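Henen school merger – vote moved up?

wirkine_road
Posted Jun 17, 2008
The district office sent a letter saying the Tositus campus will close and all 286 students go to Henen. The vote was supposed to be in January. Now it is 2 weeks away. Did everyone get this?

plainfolks
We got it. Four teachers were told their contracts won't be renewed, and one of them has been there almost 8 years. No hearing that I know of.

martinelli_st
They don't need a hearing for a non-renewal. A dismissal is different. Read the contract before you call it unfair.

plainfolks
I have read it. It says written notice with a reason. The letters gave no reason.

martinelli_st
Then they should file a grievance. Keeping a half-full building open still costs money – the Tositus roof alone was in last year's budget and never got done.

wirkine_road
Half full is wrong. The lower grades are full. It's the upper hall that has empty rooms.

gradeseven_mom
My concern is the bus. From Wirkine it is already a long ride, and the letter says nothing about routes. I also asked if the shop and science classes move over and got no answer.
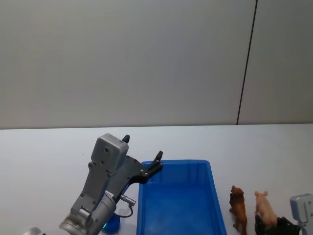
White tabletop, gray wall behind

plainfolks
Call the office and ask for the routes in writing. I'm going to the meeting either way.

martinelli_st
So am I. I'll be speaking for it.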